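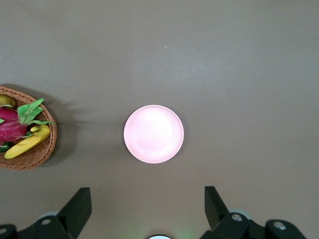
ピンクのお皿と、端っこに果物かご。

浴室改修の補助金の件、進展あったので続き書きます。長いです。前のスレッド読んでない人はごめん、最初からざっと。

Sullthorpe市に住んでて、足が悪くて、風呂のふちがまたげない。で、去年から市の「障害者向け住宅改修補助」を申請してる。シャワー室に替えるやつ。以上があらすじ。

今日 2020年5月21日、やっと決定通知が来た。結論、却下。理由がすごいので聞いてほしい

「申請者は自力で入浴可能と認められるため」

は?

どこで認めたの。誰が。いつ。

まず審査の人、うちの風呂を見てない。電話だけ。この時期だから訪問できないのはわかる、そこは責めてない。ただ電話で聞かれたのは「最後に入浴したのはいつですか」だけだよ

「昨日です」と答えた。そしたら「自力で入浴可能」になった。

夫に抱えてもらって入ったって言ったんだけどな。言ったよ。メモ取ってる音もしてた。どこ行ったそのメモ

あ、審査は市じゃなくてFlevixに委託されてる。ここ大事。市に電話すると「審査はFlevixです」、Flevixに電話すると「決定したのは市です」。きれいに往復できます。

往復した。午前中まるまるつぶれた。

ちなみにFlevixの保留音楽、途中でぶつっと切れて無音になるので、切れたのかつながったのか毎回わからない。「もしもし」って言うと音楽が戻ってくる。なんなの

申請書の話もしとく。32ページ。そのうち浴室に関係あるのはほんのちょっとで、残りは収入、家の持ち主、家族構成、あと「過去に受けた給付の一覧(年月順)」

年月順…。引っ越しのとき書類の箱ひとつなくしてるので詰んだ。銀行の明細たどって埋めた。肩が死んだ

で、32ページぜんぶ手書き指定。手の関節も悪いって人、この制度の対象にめちゃくちゃいると思うんだけど、手書き。代筆可って書いてあるけど、代筆した場合は「代筆理由書」が別にいる。それも手書き

代筆理由書は誰が書くのか電話で聞いたら「ご本人が望ましい」と言われた。

ちょっと笑った。いや笑えない

見積もりの話。市の登録業者から取れと言うのでStevierに頼んだ。ここの人はよかった。ほんとに。玄関先で寸法の写真のやりとりして、ちゃんとこっちの動作を聞いてくれた。どっちの足から入るか、手すりはどっちの手で持つか

審査の電話で聞いてほしかったことを、工事屋さんがぜんぶ聞いてくれた。どういうことよ

シャワー台はVidmarの段差なしタイプを提案されて、それで見積もり出してもらった。そしたらFlevixから「より安価な代替案を検討したか」と手紙。代替案というのは、浴槽に板わたして座るやつ。

板に座るためには浴槽のふちをまたがないといけない場合がある。うちのがそれ。壁の向きの関係で。図面も付けた。図面見た?

見てないと思う。返事に「浴槽の図面が添付されていません」って書いてあったので。付けたよ。控えあるよ。受領印まであるんだわ

再送した。3回。

3回目でようやく「受領を確認しました」の紙が来て、その紙に書いてある申請番号が、うちのじゃなかった。

よその人の番号だよこれ。つまりどこかの誰かの書類に、うちの風呂の図面が入ってる。その人も今ごろ「なんで?」ってなってると思う。ごめんね、うちのせいじゃないけど

個人情報どうなってんのって問い合わせたら、「システム上の表示の問題」とのこと。紙なんだけど。紙にシステムの表示の問題があるのか

で、自己負担の話もある。仮に通っても、うちの計算だと3000ポンドは自分で出すことになる。これは収入の査定で決まる。夫の残業代が入ってた月をもとにされてる。今は残業なんてない、というか仕事自体が減ってる。

「現在の収入で再査定してほしい」→「決定後に申し出てください」
今日決定した→「却下なので査定はありません」

な、なるほど???

すみませんちょっとお茶いれてくる

戻った。リプくれた方ありがとう、同じようなとこで止まってる人けっこういるんだな。別の町の人で、却下のあと不服申し立てで通ったって方もいた。希望。

不服申し立ての期限、通知の日付から6週間。届いた日からじゃなくて通知の日付から。うちのは日付と届いた日がずれてる。もう減ってる。みんな封筒捨てないで、消印見て。わたしは毎回封筒ごとホチキスで留めてる

同じ目にあってる人向けに、自分がやってること書いとく。専門家じゃないので参考程度で

電話は日時と相手の部署を必ずメモ。名前を教えてくれない人もいるけど、聞いたことと断られたことは書いておく。切る前に「今の内容、手紙でもらえますか」と言う。もらえないことが多い。でも言ったことは残る。

審査の記録は請求できる。「電話聞き取りの記録の写しをください」でいい。わたしは今日の午後に請求の手紙を書いた。ポストまで夫に行ってもらった。

あと質問に「はい」「いいえ」だけで答えないこと。これ一番後悔してる。「入浴しましたか」には「夫に抱えてもらって、痛み止め飲んで、そのあと横になって動けませんでした」まで一息で言う。聞かれてなくても言う。途中でさえぎられても言う

「できる」って言葉、日常で使いすぎてるんだよね。やればできる、なんとかできる、今日はできた。書類の上だとぜんぶ同じ「できる」になる。

毎日、安全に、もう一回やれと言われてもやれるか。そこまで聞いて「できる」にしてほしい。うちは無理です。昨日入ったから今日は入れない、そういう体なんだけど、書く欄がないの。欄がないから余白に書いた。余白の分は読み取り機にかからないそうです(Flevix談)

読み取り機にかけてるなら手書き指定やめよう????

いちおう書いとくけど、電話口の人に怒鳴ったりはしてない。あの人たちも台本読んでるだけだろうし、一人すごく親切な人もいた。「わたしも変だと思います」って小声で言ってくれた。あれはうれしかった。あの人が審査してくれ

腹が立つのは仕組みのほう。委託先が見て、委託先が書いて、市がはんこ押して、どっちも「うちじゃない」と言えるようになってる。

「在宅で安心して暮らせる町Sullthorpe」ってパンフが決定通知に同封されてた。却下の紙と一緒に。表紙、お風呂の写真。段差なしの。

あれVidmarのじゃないかな…形が似てる。ちがうかも。

質問来てたので。Q賃貸でも申請できますか→うちも賃貸です、大家さんの同意書が要ります。うちの大家さんはすぐ書いてくれた。原状回復しろとか言われたら揉めるので先に書面にしとくといいです

あと「先に自腹で工事して後から請求は?」って方、やめたほうがいい、決定前に着工すると対象外って申請書に書いてある。小さい字で。後ろのほう。わたしも危うくやるところだった

Stevierには今日連絡した。見積もりの有効期限が来るけど、事情話したら待ちますって。値段もそのままでいいって。泣いた。ほんとに泣いたので夫が台所から見にきた

不服申し立ての下書き、今夜から始めます。図面もう一回つける。申請番号を図面の全部の紙に赤ペンで書く。裏にも書く。

議員さんの事務所にもメール出した。自動返信が来た。「多数のお問い合わせをいただいております」だそうです。そうでしょうね

手が限界なのでいったんここまで。誤字あったらすみません、変換もあやしいし片手で打ってるのでで。電話の記録が届いたらまたこの下につなげます。

追記、さっきの封筒の話、消印がかすれて読めない場合は届いた日に封筒の写真を撮って、自分あてにメールしとくと日付が残るよってリプで教わりました。やります。ありがとう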